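Urkgate Cloth Handling: equipment and budget notes

README for the planning folder

Purpose

This folder holds the purchase plan for the second cloth handling cell at Urkgate. It covers what we want to buy, what we already own, and which lines can slip if the money comes in short. The recordings from the first cell are in a separate folder, under the project name Hena. A short data card for them is at the end of this file, as the size of that set drives several of the lines below.

Files

budget.csv — one row per item, with supplier, unit price, quantity and status
quotes/ — supplier quotes as received, not edited
wear_log.csv — fingertip changes and the reason given for each
fabric_list.csv — the cloth pieces in use, by weave and weight
changes.txt — what moved between versions of the budget

All prices are in US dollars and leave out shipping unless the notes column says otherwise.

What is in the budget

The ceiling for small equipment is 4,000. The arm is not in that figure. It comes out of the shared equipment line and was approved in February. What remains has to cover fingertips, a spare wrist camera, mounting hardware, lighting and fabric.

The largest single row is the gripper spares kit from Follent, quoted at 1,111. It includes finger bodies and tips. We asked for tips alone and were told they are sold separately only after a first kit has been bought, so the kit stays in this year's plan and later orders should be smaller.

Fingertips are the part we underbudgeted last time. The first version of the sheet treated them as a one-time purchase. They should be treated as a supply, like cloth. Twill and other ribbed weaves are on the list for the second cell, and the work is mostly pinch and hold, with a person handling the same piece.

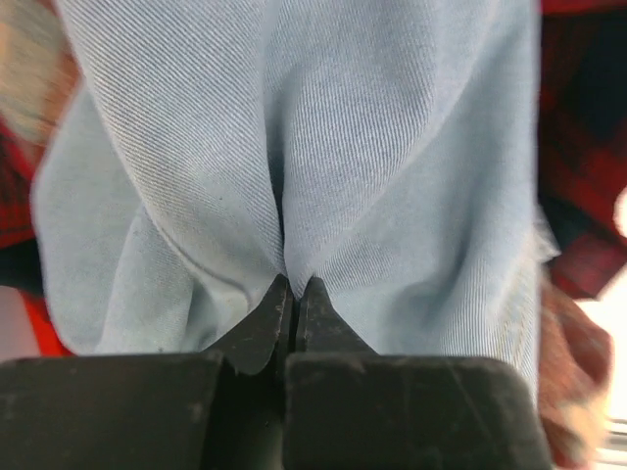

Wrist camera view: light-blue twill held at the fingertips. Note the notch in the left tip.

Tips are priced at 59 a pair in the current sheet. Chips and scratches go in the wear log, one row per finger, left and right logged separately. A chipped tip does not have to be replaced on the spot. Write it down and let the cell lead decide.

The spare wrist camera is quoted by Mbeki at 137 with the cable. Buy one now. A second can wait until the new cell is running.

Lighting is a placeholder row. We have not asked for a quote. The present light is good enough to show the weave, and the row can be cut first.

Order of purchase

1. Spares kit
2. Wrist camera and cable
3. Fabric, mixed weaves
4. Mounting hardware
5. Extra tips, once the kit has arrived and the fit has been checked
6. Lighting, if anything is left

Data card: Hena

Content: close views of cloth being gripped, recorded from the wrist camera.
People: hands may appear next to the cloth. Names are not stored.
Known limits: backgrounds are often out of focus, and the gripper covers the lower part of the view. Finger wear differs between sessions, so check wear_log.csv before comparing them.
Use: internal planning and training. Ask before passing it outside Urkgate.

Open items

Follent has not confirmed lead time on the kit.
The fabric row needs a split between new cloth and offcuts — frayed edges are fine for grip tests but not for edge finding.
Mounting hardware was copied over from the first cell and has not been checked against the new table.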